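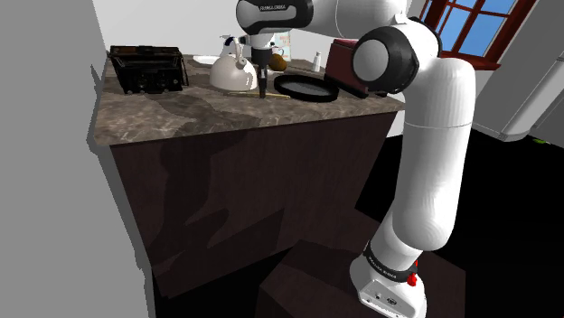
Horell, October, a little past nine at night

I meant to write all week and kept falling asleep with the lamp on, so here I am with tea and the good pen! Halima Anozie called from Haruna after supper and we talked for 154 minutes (my phone keeps score), mostly about her mother's plum cake, which I am finally allowed to try. It wants 100 grams of butter and far more patience than I was born with. Rain again, and the gutters are singing. I must write to my sister tomorrow.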